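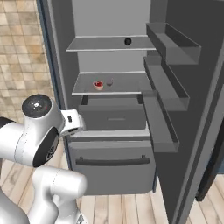
Sim render - arm at the open fridge, black round thing on upper shelf.

May 4, 2021

Trilville drive-in, booth and lot. Notes before I forget.

Projector first. Lamp strikes on the second try, sometimes the third. Igniter lead had gone stiff and the crimp at the housing was loose, redid it. Lamp log stops at 2402 hours and the last page is torn, so real number is higher. Don't run it past the warranty figure on the old one, order now. Ilari has the Rissanen account login, I don't.

Platter: middle deck hunts. Cleaned the brain, swapped the belt from the spare deck, better but still a little surge right after threading. Want to try it with a full feature on before I touch the pot again.

Screen. Walked behind it with Ilari Laaksonen. Two panels on the lower left are rusted through at the bolts, rest only needs scraping and paint. Paint quote from Cistton says 90 gallons which seems like alot for one coat, ask if thats two. Tower itself is fine, no movement at the footings, old shim marks still line up.

Sound - FM transmitter holds frequency now. Drove the back row with the car radio, clean all the way to the fence, some hiss by the exit lane. Antenna is still zip tied to the vent pipe. Needs a proper mast before opening.

Speaker poles: 197 standing by Ilari's old map, but the map is from before the back ramp got regraded so don't trust it. Not rewiring those anyway. Leave the first row up for looks, heads only, no wire.

Snack bar: Jumik popper heats, kettle motor doesn't turn. Pulled the cover, gear is stripped. Part number is on masking tape inside the lid. Breaker 6 trips when the popper and the warmer are both on, move warmer to the other wall.

Marquee letters - short on E's and there's only one good 8. Could cut some from the bent L's?

To do
- lamp + spare igniter lead
- call Cistton re paint
- mast, guy wire, ground rod
- popper gear
- mow before the ramps get any taller
- test reel after dark, whole thing, no stopping

Still aiming for June. Left the booth key on the hook behind the rewind bench, not the nail.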